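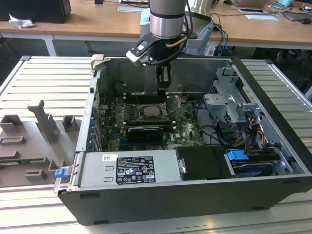
About Miritz

We repair and resell old desktop computers. Plenty of shops say that, and in our experience a lot of them mean they wiped the dust off and ran an update. Kayode Ogunleye started Miritz after buying one of those "fully refurbished" towers himself and finding the wrong processor under the cooler.

So we open the case. The side panel comes off, the cooler comes off, and somebody reads what is printed on the chip before a listing gets written. Slow, yes. Last year we sold 848 machines and took 19 back, a number we don't love.
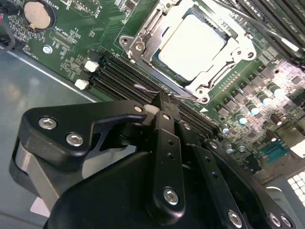

Memory is the other thing sellers like to be vague about. Ifeanyi Bako checks every slot, including the ones that ship with nothing in them, and he won't pass a board with a latch that doesn't close.

We don't use the word "certified." Certified by whom? We don't promise a 5-year-old office tower will feel new either. You get a parts list, a plain note on anything we couldn't test, and 4 months to send it back.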